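Zallel build log, November. Student manipulation project, policy training stage. Short thread on the table-clearing task and what the current data set covers.

Task set is now 42 episodes per object class. Hand-held gripper, two fingers, same finger geometry as the arm we deploy on. Household objects only, kitchen only. 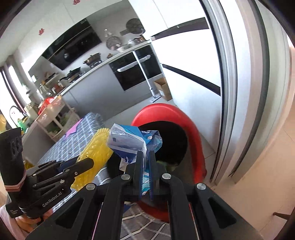
Grasp labels were the slow part this month. Aatos Toivonen rewrote the labeling tool (Vukik) so each clip gets a contact point, a closing width and a release point. Rigid objects label cleanly. Thin film does not – a crumpled plastic bag pinched upright between the fingers, top edges folding over, has no stable width to record. We now log finger gap only and leave object width blank.

Release point is defined as first visible gap between pad and object. Over the bin, that means marking it before the object drops below the rim. Two annotators agreed on 62 percent of film clips and we want that higher before training.

Second item: sponges. Soft, but the outline stays readable, so width goes back in the label. Motion blur is the main reject reason.
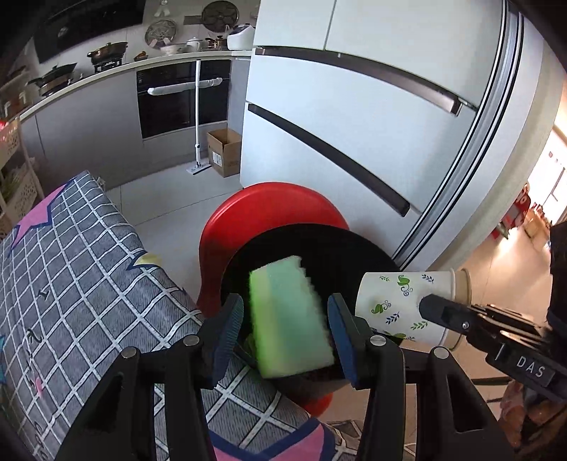

Sponge between open pads, paper cup on its side at right.

Open-pad clips are kept as negatives. Vukik tags them "no contact" and Fiadzo, our trainer, samples them at a fixed ratio.

Next: 41 clips to relabel, then a first Fiadzo run on film and sponge together. Numbers when the run finishes.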